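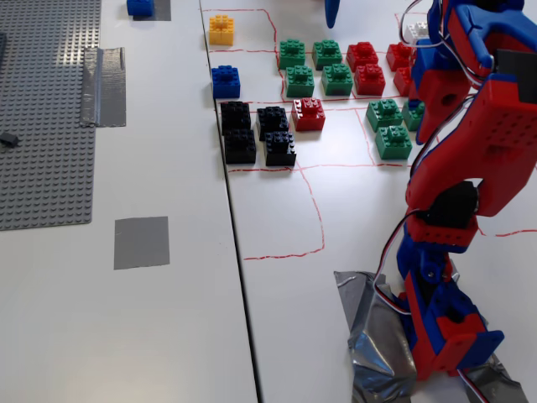
Figure 1. Arm 2 at its station, brick tray grid to the left of the base.

Unit 6: Setting up and looking after the brick cell
Course notes, Varkum teaching lab. Prepared by Thu Khương, revised July.

6.1 Scope
These notes cover one arm and the two tables it works over. The control software (Flullix) was covered in Unit 5 and is mentioned only where a setting depends on the hardware.

6.2 Base
The foot of the arm sits on a taped area of the right table. Before power-up, hold the lowest bracket and push sideways with one hand. If the foot shifts, press the tape down again from the center outward and repeat the home check. Do not tighten the base screws to cure a loose foot; the play is in the tape, and overtightening cracks the printed brackets.

6.3 Cables
The servo cables are left with slack at each joint. Move the arm by hand, power off, through its full reach and watch the loop at the elbow. It must not pull straight or catch on a bracket edge. Check the plugs at the servo end first. Most dropouts logged last term were half-seated plugs.

6.4 Home position
With power on, send the home command and read back the elbow servo. The expected value is 1,180. A reading off by more than 15 means the horn has slipped a tooth or the foot has moved. Check 6.2 before removing the horn.

6.5 Grid and seam
Pick positions are stored by cell, so the red lines on the right table are part of the calibration. Redraw a worn line on top of the old one, never beside it. The two tables must stay butted together at the seam. A gap opening there shifts the gray baseplate relative to the arm, and every place position shifts with it. The tape along the baseplate edge holds the plate to its own table only — it does nothing for the seam.
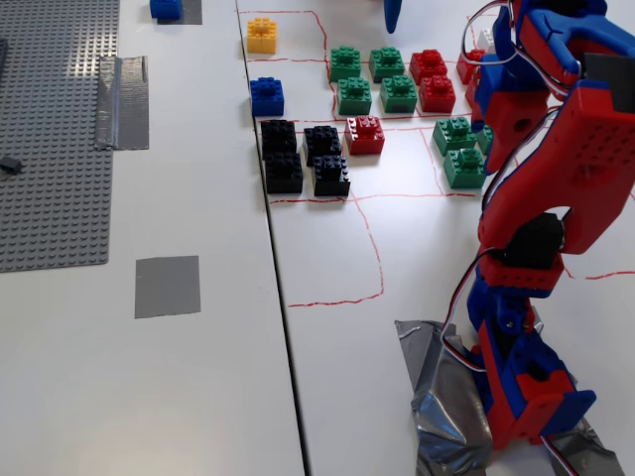 Figure 2. Bricks sorted by color in the upper cells, lower cells clear. Baseplate on the left table.

6.6 Loading
Use 2x2 bricks only, studs up. Keep one color to a cell. Where a cell takes four, set them as a square block and leave room for the fingertips between neighbors. Cells close to the arm are the hardest to reach; Jonas Steiner's path table gives the elbow limits for them.

6.7 Fault table
Arm misses every pick by the same amount: foot moved, see 6.2.
Picks good, places off: seam or baseplate, see 6.5.
One joint dead: plug, then cable, then servo.
Elbow hums at rest: rerun home. If it persists, report to Toàn Lâm.

6.8 Before next session
Read the Shenoy servo sheet, sections on horn fitting and stall current. Bring your home readings.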